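How to Fold a T-Shirt So It Stays Folded

By Thandeka Magagula - July

Most drawers are full of shirts that were folded once, in a hopeful mood, and then dug through by someone looking for socks. The fix takes one evening and a flat surface.

1. Lay the shirt face down and smooth it with your palms. Skip this and you are folding wrinkles into a smaller package.

2. Bring one side in to the middle of the back, sleeve and all. Turn the sleeve back on itself so it doesn't poke out. Repeat on the other side.

3. Fold the hem up to just short of the collar - 2 inches short if you want a number.

4. Fold in half again and flip it over. If it has a print, the print should now be on top, where you can see it and regret buying it.

Polos are the same with more attitude. Button them first, and keep the collar flat through step 3 or it will crease for good.

Stand the finished shirts on edge in the drawer. I got 26 into one that used to choke on a dozen. Wen-hsiung Chuang wrote in to say he rolls his. We wish him well.

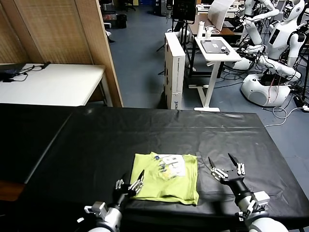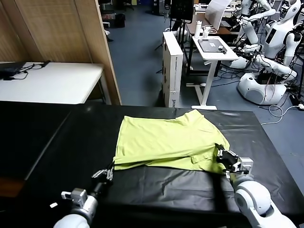
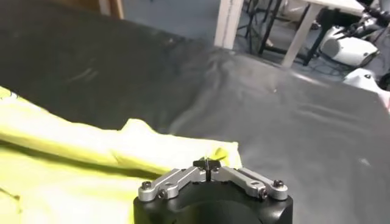

Green shirt folding, two wider views and a close-up at the fabric.

Related
Fitted sheets: a negotiated surrender
Getting deodorant marks out of black cotton
What to do with 4000 wire hangers

© Firkine Home Notes | Contact | Back to top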